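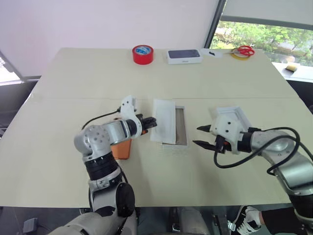

Notebook, petition prep and filing support
2022-01-04, M. Pillai

Back from the break. Worked through the December backlog first, then the Holham extension.

1. Holham, L-1B extension

Receipt notice arrived by regular mail and has been scanned to the matter folder. Receipt number checked against the online status page; it matches. The notice has the beneficiary's middle name in the surname field. Compared with our copy of the I-129: the form was correct as filed, so this is an intake typo. Submitted a typographic error request and saved the confirmation page. If no corrected notice by the end of the month, call the service center.

The current I-94 expires before we can expect a decision. The 240-day work authorization rule applies because the extension was filed on time. Wrote this up for Holham's HR with the regulation cite, 8 CFR 274a.12(b)(20), and told them to put the receipt notice with the I-9. They asked whether he can travel while it is pending. Short answer sent: talk to us before booking anything. Visa stamp is expired as well, so he would need a consular appointment to come back.

2. Sikora, specialized knowledge letter

Draft 4 of the support letter. Still weak on how the knowledge differs from what is common in the industry. The draft describes the Prolovar system at length and says very little about what the beneficiary knows about it. Moved the product history to an exhibit. Cut the letter from 17 pages to something an officer might read; not finished.

Open questions for the client:
- How long does it take to train a new hire on Prolovar to the point of working alone?
- Who else in the US office has this training, and where did they get it?
- Is there an internal training record we can attach, with dates?
- Org chart for the foreign entity. The one we have predates the reorganization.

Job title is inconsistent. The offer letter says "applications engineer," payroll says "engineer II." Use the offer letter title and have HR explain the payroll grade in one sentence.

3. Skastwood, new office L-1A

Lease received, signed by both parties. Square footage is on the floor plan but not in the lease itself, so the plan goes in behind it as part of the same exhibit. Business plan has year one hiring but the salary table does not add up to the payroll total on the next page. Returned to the preparer with the 2 cells marked.

Bank statement shows the capital transfer. Need the wire confirmation from the sending side too.

4. Assembly

Exhibit numbering macro broke again past Exhibit 99. Tested with a dummy set of 101 tabs: the last two sort between 10 and 11. Padding the numbers to three digits fixes it. Template updated on the shared drive; older matters keep the old numbering, do not convert them midway.

Carry over: Sikora draft 5, Skastwood wire confirmation, Holham corrected notice.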